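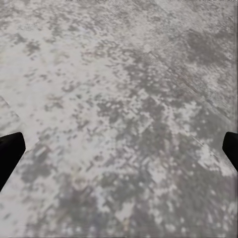
A mottled grey and white surface seen from close above. Illustration: Histby Surfaces

Histby Surfaces has changed the way it grades speckled worktop slabs, after a review of returns found that most complaints concerned colour match between adjoining pieces. The new grades apply to orders placed from January.

Slabs were previously sorted by eye into light, medium and dark. Under the revised method each slab is scanned under fixed lighting and given a value for average tone and a second value for blotch size. Only slabs within 2 points of each other on both scales will be sold as a matched pair.

The review covered 1,419 slabs in the Ciltus and Zalik ranges. Of these, 29 were returned unused, nearly all from kitchens where a joint fell next to the sink or hob. Breakages in transit were recorded separately and are not part of the figure.

Prices for single slabs are unchanged. Matched pairs in the Ciltus range will carry a surcharge, to be published with the spring list. The Saber range has a plain finish and stays on the old system.

Fitters should note that the grade label has moved from the face of the slab to the rear edge, and must be read before the piece is bonded. Labels on existing stock will not be replaced. The firm holds over 1,000 slabs under the old grades and will sell these first, unpaired, through its trade counter.

Orders already confirmed will be supplied as quoted.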